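Reconciliation

Print this story | E-mail this story to a friend

The match ended at ten past seven with the scores level. This was the position according to the scoreboard, both captains, the two batters who shook hands in the middle and Hakim Goh, who kept the book for Dristerstead and had kept it in pencil for longer than most of the side had been playing.

Hevcombe had made 153 for 9 in their forty overs. Dristerstead, with seven wickets down, had needed two from the last ball and had run one. Goh struck the final numeral from the tally at the top of the page, ruled a line beneath it and wrote 153. He then began the reconciliation.

The procedure is simple. The runs credited to each batter are added together. The extras are added to them. The sum should equal the tally. Separately, the runs charged to each bowler are added together, and the byes and leg byes are added to those. That sum should also equal the tally. When all three figures agree, the scorers sign. When two agree and one does not, the scorers look at the one.

Goh added the batters and the extras and got 152. He added them again from the bottom of the column upwards and got the same. He added the bowlers and the byes and the leg byes and got 152.

'What do you have?' he said.

Teodor Michalski, who scored for Hevcombe, did not use a book. He used Fekarus, which ran on a tablet propped against a tin of drawing pins, and which carried out the reconciliation after every ball whether it was asked to or not. He turned the tablet round.

'One five two,' he said. 'I have had you one behind since the drinks interval.'

'You didn't say.'

'I asked you at the end of every over. You said yes.'

This was correct. The question, each time, had been 'All right?', and the answer had been given in good faith. The method did not state which quantity was being checked.

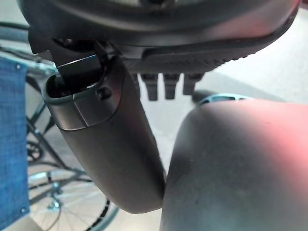
Ridged strip with three dark tabs beneath it.

Goh laid the book flat under the lamp. The box at Dristerstead had been built against the sight screen store and received no direct light after six. It contained a bench, two stools, the number plates for the board and a heater that was not to be used while the lamp was on. Outside, the Pons was being reversed into its shed, and the floor carried the vibration for as long as the roller was moving.

'There are two possibilities,' Michalski said. 'Either a run was scored and left out of the columns, or a run was struck from the tally and not scored.'

'The first.'

'Why the first?'

'The board had it,' said Goh.

'The board gets its figure from your tally.'

Goh accepted this. He took the overs in order. For each one he read out the balls from the bowling analysis and Michalski read back the same balls from the screen. Dot, dot, one, dot, four, dot. They agreed on the first over and on the second. They agreed on a wide in the sixth which the bowler had disputed, and on a leg bye in the eleventh which the batter had. A child came to the hatch to ask whether it was a tie and was told that the result was not yet available.

At the end of each over Goh placed a pencil point under the cumulative total and counted forward along the tally to see that it matched. This was the slower part. The numerals were printed small and he had crossed them through firmly, so that in places it was easier to feel the stroke than to see it.

They reached over 17.

'Dot,' said Goh. 'One. Dot. Dot. One. Dot.'

'Dot. One. Dot. Dot. One. Dot,' said Michalski. 'Two from the over.'

Goh moved the pencil along and stopped. He moved it back and along again.

'Three,' he said.

Neither of them spoke for a time. Michalski touched the fifth ball on the screen. Fekarus permits a note of up to 100 characters to be attached to any delivery, and most scorers do not know this. The note said: short run, striker's end. 2 run, 1 scored. Ack. given 3.41.

'Who acknowledged it?' said Goh.

'We both did. You put your hand out of the hatch. I raised mine as well, in case he couldn't see yours against the sun.'

Goh remembered the hand. The batters had turned for the second and come back comfortably, and he had struck two numerals from the tally as they did so, which he knew to be bad practice and which he had been doing all season to keep up with the board. Then the ball had become dead and the umpire had tapped his shoulder with his fingertips. Goh had put out his hand. He had entered a one against the batter and a one against the bowler. He had then passed out a number plate for the board, and the tally had stayed as it was.

After that the error had been carried forward, one run in every total for twenty-three overs. It had been on the board when the captain sent out word that they were level with the rate. It had been on the board when the last ball was bowled and two batters, needing three to win and two to tie, had looked up, seen that they needed one to tie, taken it and stopped.

'They could have had the second,' Goh said. 'The throw went to the wrong end.'

'Possibly.'

'You saw it.'

'I was entering the one,' said Michalski.

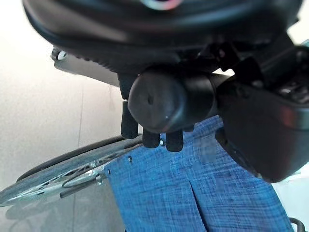
Black gripper over blue cloth.

The Laws are clear as to who decides. The umpires are responsible for the correctness of the scores and must satisfy themselves of it at the conclusion of the match. There is provision for correcting a mistake. There is no provision for what the batters would have done had they been reading a different board.

Michalski closed the cover of the tablet.

'I'll tell you the position,' he said. 'I have not signed. Your captain thinks it was a tie and so does mine. They are pleased, both of them. They are buying each other drinks. The umpires will take what we give them if we give them the same thing.'

'You'd change yours?'

'I would have to override it. It asks for a reason.'

'What would you put?'

'I don't know. I have never done it.'

Goh took the eraser from the lid of the tin. He removed the line beneath the tally, then the figure, and then the stroke through the last numeral. The stroke did not come out entirely. He wrote 152 beside it, initialled the alteration and put the time next to his initials – twenty to eight. In the margin against over 17 he wrote 'short run, tally not adjusted, H.G.', and he ruled a new line below the old one.

'Hevcombe by one run,' he said.

'Yes.'

Michalski signed where the visiting scorer signs. Goh signed above him. They went across the outfield together to find the umpires, who were in the car park with their coats on, and Goh did the talking. One umpire asked to see the page. He held it up to the light from the pavilion door, looked at the margin and said that he remembered the signal.

The captain of Dristerstead was informed at the bar. He asked whether it could wait until Wednesday, when the selection meeting was, and Goh said that it could not, as the result had been sent.

He went back to the box for his jacket. The board still read 153. He took down the three and hung the two in its place, switched off the lamp and locked the hatch.

Reader comments

Longhop: Good on the procedure. Our league would have fined both clubs for the late result on top of everything else.

Mrs T. at the far end: I have scored next to both of these men. The 'All right?' business is painfully accurate.

dolly_drop: Should the scorers not have called the umpires over at drinks, once Michalski knew they were one apart? I think he comes out of it worse than Goh does.

Longhop: He should have, yes. I read it that he didn't care to say so again in front of the boy doing the board.

Last updated: December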